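Practicing two-instrument handoffs on tissue

A handoff is the first thing most trainees get wrong, and it is worth drilling on its own before you try to sew anything. These notes cover the routine we use at the Ketholm skills room. Plan on 40 minutes at the console.

What you need

A piece of practice tissue, pinned flat on a Treltau tray. Two instruments, at least one of them a grasper. Suture cut to short lengths. A notebook.

Setting up

Pin the tissue at the corners and along the long sides. It should not lift when you pull gently on the middle. Point the light at the area where the tips will meet and accept that the far corners will be dark. Turning it up to fix the corners only gives you glare in the center.

Bring the instruments in from opposite sides, one near and one far. Advance them one at a time and keep both tips in view while they move. If you lose sight of one, stop and find it before moving the other.

The handoff

Hold the tissue side of the exercise still and work just above the surface. Move the receiving instrument to the meeting point first and park it. Then bring the second one to it. Two tips moving toward each other at once will usually miss or knock together.

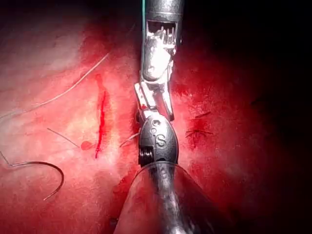 Close the receiving jaws before you open the giving ones. Wait a beat between the two - long enough to see that the grip is good. Then back the giving instrument straight out along its own line. If you swing it sideways you will drag the strand across the tissue.

Watch the wrists as well as the tips. The near instrument looks large and can hide what is going on behind it, so bend at the wrist to open up your view before you move the whole shaft.

Do 21 passes in each direction, rest, and do them again. Write down drops and any contact with the tissue. Behrouz Dehghan, who set up this routine, counts a touch the same as a drop, and we have kept it that way.

Common problems

Jaws slip off the strand: you are gripping with the very ends. Take a little more.

Shafts cross: back one out and start over from the side it came in on.

Tissue tears at the pins: add pins along the edge and pull less.

When you can finish 2 sets with no drops, go on to the Rashti knot exercise. Leave the tissue pinned, as you will use the same piece.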